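From: Soledad Cisternas
Date: 2024-10-13
Subject: Re: [cloth-manip] Handover episodes in the towel set, and the split

On the list, Tveit wrote:

> I read the notes on the towel data twice and I still can't tell how
> the handover episodes are treated. Are they in the 1000 or on top of
> them? And if a person's hand is in the wrist view for part of the
> episode, do you mask it, or does the policy just see it?
>
> Second question, related. You report results for the wrist view alone
> and for wrist plus fixed view. We found that adding a fixed view made
> our cloth policy worse on a new day. Did you see the same?

They are in the 1000. The set was 1000 episodes when we stopped recording. After review we kept 879. The ones we dropped were mostly cases where the log of the gripper width had gaps, plus a smaller group where the operator gave up and started over inside the same episode. I left both kinds on the server in a separate folder, in case somebody wants failures to train on.

We don't mask the hand. I tried masking in April on an older set and the masks were poor wherever fingers and cloth overlapped, and that is exactly the part of the picture the policy needs. With a pink towel and a bare hand the colors are close enough that the mask jumped from one to the other between frames. So the policy sees the person, sleeve and all.
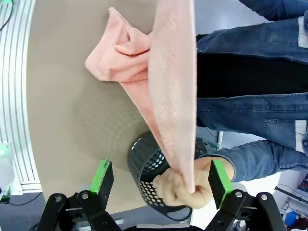
The label for a handover is set at the moment the gripper width stops changing after a close command. We don't label the release by the person. I know Bunder labels both, and for rigid objects I would do that too. With a towel the person can let go slowly, and two annotators going through the same episode put the release in quite different places. We had them do 100 episodes each to check, the same 100, and the agreement on gripper close was good while the agreement on release was too poor to use. If you merge our data with Bunder's, drop their release label or treat it as missing on our side.

One more thing on the wrist view. The pinch point matters a lot. Towels offered by a corner or a narrow tip are much easier than towels offered by a fold in the middle, where the gripper often takes one layer and leaves the other. The split in the notes doesn't separate these two, and it should. I will add a column called "offer" with the values tip, edge and fold. It has to be filled in by hand, so give me a couple of weeks.

On the second question, yes, we saw it too. Wrist alone held up on a new day. Wrist plus fixed was better on the same day and clearly worse on a new one. My first guess was lighting, and I spent too long on that. Changing the brightness during training made almost no difference to the gap.

What did make a difference was the background. The fixed view takes in a good part of the room, and the room is busy. People walk through, other stations are running, carts and boxes get moved. During a single recording day much of that stays put, so the policy can use it as a clue to which part of the task it is in. The next day the clue is gone.
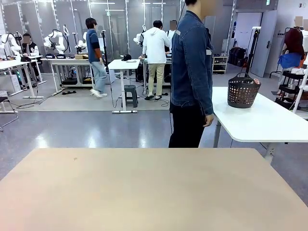 We tried two fixes. The first was to crop the fixed view to the tabletop plus a small margin. That closed most of the gap, but it also cut out the person's arm on the approach, and the arm is useful for timing. The second was to keep the full view and paste in backgrounds from other days beyond the table edge, changed at random per episode. That closed a bit less of the gap and kept the timing. I would use the second one if you have recordings from enough days. If you have only one or two days, crop.

I should say that we have not run this on the Urorby cell, only on our own stations, and the table there is a different shape, so the crop numbers in the config won't carry over. Milent asked me off list whether the paste step slows down training. It does if you do it on the fly. We write the pasted frames out beforehand, several versions per episode, and take the disk cost.

Tveit, could you tell me how far apart your recording days were, and whether the fixed camera was taken down in between? Ours was not touched. If yours was, then part of your drop may come from the camera pose and the crop won't help much. A quick check is to overlay the table corners from both days – if they don't line up, fix that before trying anything else.

The config for both variants is in the usual place, under fixed_view. The paste script still has a path of mine hard-coded near the top, so change that first.

Soledad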